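Truck loses air overnight, where do I start?
Posted in Heavy Vehicles – Brakes and Air

Beverley Oakley
Nov 18, 2025

Hi all, first time posting. I drive a day cab Weltau for a small gravel outfit near Pritthorpe, and since October she's been dropping air while she's parked. I shut down at the end of the day with both gauges where they should be, and by morning the rear tank is flat and the front one is nearly there too. Then I sit idling until the buzzer quits, which makes me late for the first load.

I've gone around with soapy water on every fitting I can reach from the ground and found one weepy push-in behind the cab. I swapped it and it made no difference at all. I drain the tanks every night and hardly any water comes out. 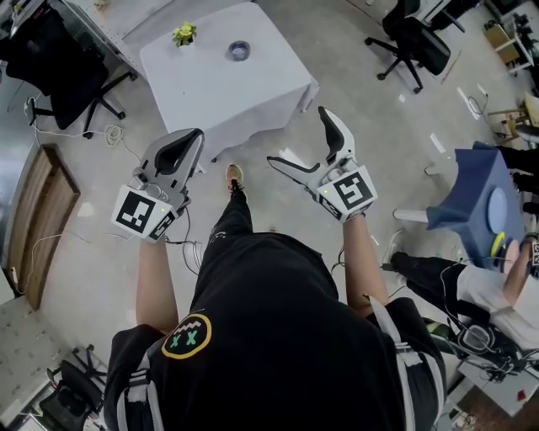 The boss wants to throw a compressor at it, but she builds pressure just fine once she's running, so that seems like a lot of money for a guess. Has anybody chased one of these? I can do basic wrench work but I don't have a pit, and the closest shop that knows Weltaus is in Virnadside, so I'd love to narrow it down before I give up a day's work. Thanks!

Fraser Drummond

Air dryer. It's always the dryer.

Keith Rowbotham

Hold off on the compressor, your boss is looking at the wrong end. If it builds okay and bleeds down parked, the air is getting out somewhere after it's made.

What I'd do – chock the wheels, get her up to full pressure, shut the engine off and write down both gauges. Leave the parking brakes set and check again in an hour. Then pump it back up, release the parking brakes (chocks still in, please!) and do the same again. If it only leaks in one position you've cut the list way down. Leaks only with them released, I'd be looking at the spring brake chambers and their hoses. Leaks both ways, it could be the dryer like Fraser says, or a tank drain that isn't seating.

Listen at the dryer exhaust too. One purge at cutoff is normal, a steady hiss after that isn't. Mine was a Damgaard dryer with a bad check valve, and it took me 3 weekends to find because I kept soaping the fittings and never put my hand under the purge port.

And don't forget anything that runs off air inside the cab. Seat, air horn, suspension dump. I've had a seat valve leak so quietly that I only heard it with the doors shut and the radio off.

Neville Furnival

Keith's right about the seat, happened to me as well. If you do end up going to Virnadside, call first and ask if they stock the dryer cartridge, I waited 8 days for mine.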